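Cleaning a yellowed fabric lampshade without ruining it
Home Care > Lighting and Lamps
Posted 2021-01-17

oledier_upstairs

I have a large fabric lampshade that came with a table lamp I bought secondhand in Prornham. The cloth has gone dingy near the bottom rim and there is a brownish line along one seam. I have tried a dry microfiber cloth and a lint roller. The lint roller got some dust off but did nothing for the line.

The label inside is mostly gone. All I can read is "Skerard" and the number 711, which I assume is the maker and the model. I can't find a replacement in that size, so I would like to save this one. 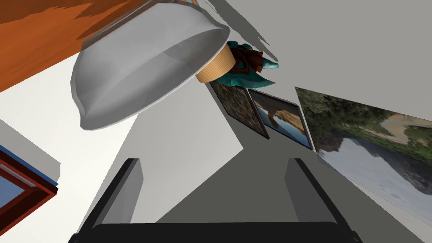
My main worry is the glue. I washed a smaller shade in the bathtub last May and the trim came off in my hands the next morning. The fabric was clean but the shade went in the trash. Is there a way to tell ahead of time whether a shade can get wet? And is there any point in trying to get rid of the line on the seam?

kong_street_repairs

You can tell most of the time. Look at the inside. If the fabric is bonded to a stiff plastic or paper liner, it is glued and you should keep water away from it. If you see thread where the cloth meets the wire, it is sewn and can usually take a bath. If you see thread and also a shiny bead of something under the trim, treat it as glued.

For a sewn shade:

Take it off the lamp and vacuum it with the soft brush, inside first.
Fill the tub with enough lukewarm water to cover half the shade.
Add 2 teaspoons of plain dish soap. No bleach and nothing with a brightener in it.
Turn the shade slowly in the water for a few minutes. Don't scrub.
Drain, refill with clean water and rinse until there are no suds.
Blot with a white towel and dry it fast. I stand mine in front of a fan and flip it over after 30 minutes.

The fast drying matters. The wire under the cloth can rust if it stays wet, and rust does not come out. Your brown line may already be rust if it follows the wire. If it runs down a seam away from the wire, it is more likely old glue.

For a glued shade, use a dry soot sponge from the hardware store. Wipe in one direction, top to bottom, and cut off the dirty face of the sponge when it stops picking anything up.

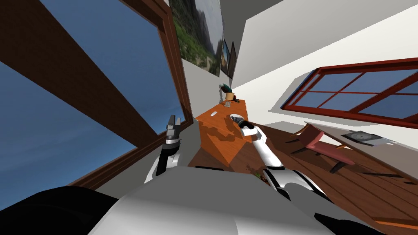

Sun is the other thing to think about. Cloth that sits in direct light all day goes yellow and gets brittle, and no amount of soap fixes that. Press a fold gently between two fingers. If it feels crisp or you hear a crackle, don't wash it at all, sewn or not. I had a silk one split from top to bottom in the rinse water.

On the line: if it is glue, leave it and turn the seam to the back.

prornham_pat

just buy a new one, I got mine for 21 dollars. you need to measure the top, the bottom and the slant — not the height straight up, I did that and it was too short

oledier_upstairs

Thanks. It is stitched at the top and glued at the bottom, so I am going with the sponge. The line does run down the seam and not along the wire. I'll measure the slant too in case this doesn't work.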